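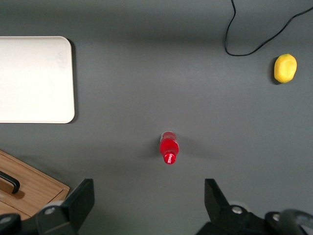 Wrist view, open jaws, red bottle between the fingers.

Kasow cell, Clullmont - checks before and during hand-led and remote teaching. Sheet 3, September.

1. Finger screws seated, no play at the jaw base. OK.
Comment: marked with paint pen after the last swap. Re-torque at 300 cycles.

2. Wrist view covers the full gap between the fingers. OK.

3. Loose cable clear of the taught path. ACTION.
Comment: slack on the table at several points. Clip down before the next session.

4. Tray on its marks. OK.

5. Drawer pull, right arm, by remote control. OK.
Comment: take the handle from above and draw along the runner line. With the cabinet set at an angle to the table edge, the operator must
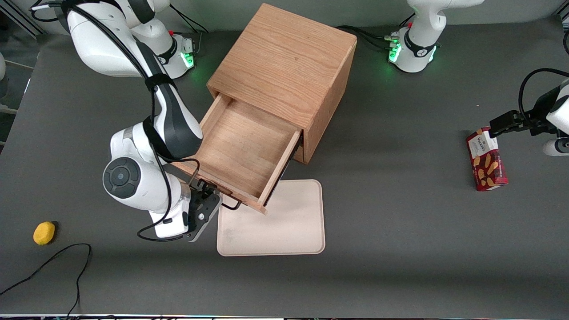

follow that angle from the first movement. A straight pull towards the operator side-loads the handle. Two earlier takes were rejected for this.

6. Left arm held clear while the right arm works. OK.

7. Base status lights green on both arms. OK.

8. Stop buttons within reach of the operator. OK.
Comment: tested at start of shift only. Rurkis procedure asks for a second test after lunch - not done Saturday.

9. Recording count agrees with log. FAIL.
Comment: log shows 1,341, Zacharias store shows 2 fewer. Hold upload until traced.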